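Residents' Association, Osard Court
Minutes of the September meeting, community room, 7:30 p.m.

Present: the chair, the secretary, 30 residents. Apologies were received from the gardening group.

1. Minutes of the last meeting
Approved with one change. The boiler contract is with Cartwright, not with the firm we had before.

2. Matters arising
Bike racks still not delivered. Laundry room lock fixed.

3. Proposal for a chore robot trial
The chair reported on the letter from Pakon, which wants to place a household robot in the building for a trial. It would tidy the community room, restock the guest apartment and wipe down the kitchen. The cost to the association would be $500 a month after the first month. The letter says the machine handles "everyday household tasks."

The secretary asked which tasks. The letter names folding towels, loading a dishwasher and straightening a table. We don't have a dishwasher. A resident on the second floor pointed out that the sales video is sped up, which it says in small print in the corner, and that the towels in it are all the same size.

A member who had read up on the subject explained how the training is done at present. People do the job themselves, holding a pair of grippers like the robot's, and the machine is supposed to learn from the recordings. She said it takes a great many rounds of very small jobs, on the level of handling a tissue box on a table, and that a different box or a different table can throw the machine off.

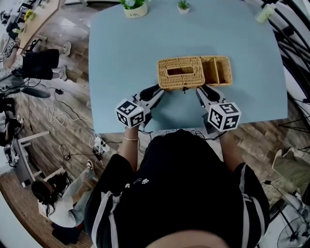 Several residents felt this was a long way from cleaning up after a birthday party. One asked whether the association would be paying to have the robot or to help Pakon teach it. The chair did not know. The letter is silent on whether recordings would be made in the community room, and there was strong feeling that this needs a plain answer before anything else.

In favor, it was said that the floor-cleaning machine in the hallway was laughed at too, and it now does the job most nights. Against that, two members said it gets stuck on the mat by the elevator and somebody has to go down and free it. A hallway is flat and has nothing on it. A kitchen shelf is another matter.

The resident who works at Fandusano told the meeting that the warehouse there tried an arm for packing mixed orders. It did well with square cartons. Bags and anything soft went back to the packing bench, and the bench has the same number of people on it as before.

It was asked how long the community room takes to clean now. The secretary said some 5 hours a week, paid by the hour, and no complaints.

Motion: to decline the trial for now and look again in 52 weeks. Carried, with four against.

Action: the secretary to write to Pakon, asking about recordings, insurance for breakages, and whether the robot can be seen doing one full cleaning at normal speed with no one helping it.

4. Recycling
Cardboard must be flattened. New sign to go up by the chute.

5. Any other business
The piano is out of tune again. Quotes to be brought to the next meeting.

Meeting closed at 9:10 p.m.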